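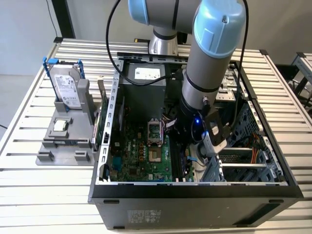 Figure 1. The arm working inside an open desktop tower at the Lurnisley bench. The parts fixture is at left.

4.2 Changes to bench work

Before the arm was installed, one technician at Lurnisley handled a desktop from start to finish. The same person opened the case, fitted the processor, memory, drive and expansion card, closed it up and signed the job sheet. Under the Trandex layout the work is split. A technician opens the tower, lays it on its side and loads the fixture, and the arm takes over the placement steps. Cabling stays with people.

We interviewed 15 technicians in June and went back to 2 of the benches on 8/11/25. Most said their hands and wrists were less sore by the end of a shift. Several also said the day felt more broken up. They now look after two benches at a time, and a stoppage at one often comes while they are loading the other.

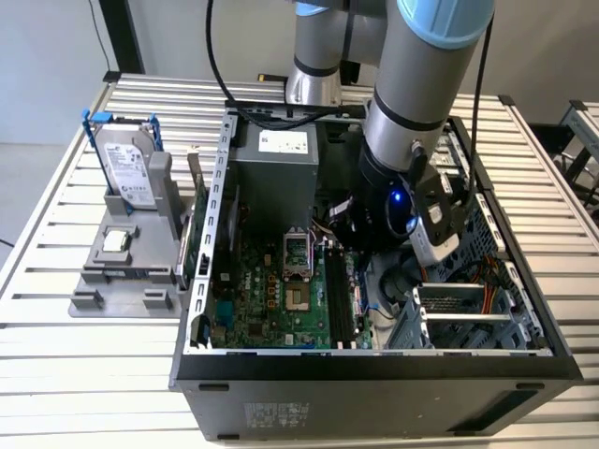
Figure 2. Tower on its side with the processor socket empty and its load plate open. A processor, a hard drive and an expansion card are held in the fixture.

Loading the fixture has become a skill of its own. Newer staff took about 16 shifts to reach the pace their supervisors expected, and they learned mainly by watching co-workers. The Derkeo manual covers fault codes in detail but gives loading half a page. Older technicians worried that people trained only on the new layout would not learn to judge a badly seated part by feel. Bermúdez, the contractor that runs the site, has kept one manual bench open for training. Time on it is not yet part of the regular roster, and technicians have to ask their supervisor for it.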